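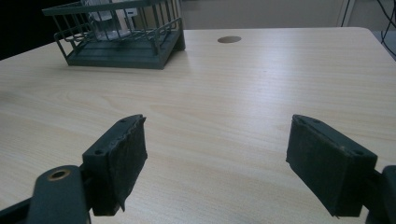 Chapter 4
Table Tops and Their Surfaces

4.1 What we touch first

When a customer enters a furniture shop, the hand goes to the top of the table before the eye has finished with the legs. People stroke it along the grain, then they knock on it. A student of furniture making should learn to do the same, but with more patience, and should know what the hand is telling.

In this chapter we study the top as a separate part. The frame and the joints were treated in Chapter 3 and we will not return to them, except in section 4.6, where the fixing of the top is explained.

The top at the opening of the chapter has a pale, fine-grained surface, with soft wavy stripes of cream, light tan and faint gray. The stripes go more or less in one direction. Look also at the rear corner on the right, which is rounded, and at the light on the middle of the surface. It is a gentle sheen and not a mirror. In the trade we call such a finish satin, and it is the most forgiving finish for a table that will be used every day.

4.2 Pale surfaces

Pale tops became common in small apartments for a simple reason: they make a room look larger. They have also a weak side. A ring from a coffee cup is seen quickly, and a dark scratch even more quickly. On the other hand, dust and fine crumbs are less visible than on a dark top, and many families are happy with this exchange.

Kadir Ağca, whose workshop in Ollthorpe made tables for schools, kept a sample board of pale surfaces by the window and another of the same surfaces at the back of the shop. He let the buyer see both boards before choosing. A cream stripe that looks warm in the morning can look almost gray under a lamp – the surface is the same, only the light has changed.

4.3 Paper and grit

Before a solid wood top receives its finish, it must be sanded in the direction of the grain. For the exercises in this book we finish with 400 grit paper, used lightly between coats. A laminate top is never sanded. The pattern is in a thin layer, and once this layer is broken it cannot be repaired with oil or wax.

Students often ask how to know one from the other. Look at the edge. In solid wood the lines of the face continue over the edge and down the side. In laminate they stop, and a separate strip usually begins.

4.4 The rounded corner

A square corner is cheaper to cut, but it is hard on hips and on small children. Elif Naz Güneş drew the Toprak table with a large radius at every corner, and her first drawings show how she moved the chairs closer together because of it.

Before you continue

Choose a table at home or in your classroom. Close your eyes and pass your palm slowly over the top, first along the grain and then across it. Write down what you feel. Keep the note – you will need it in section 4.5.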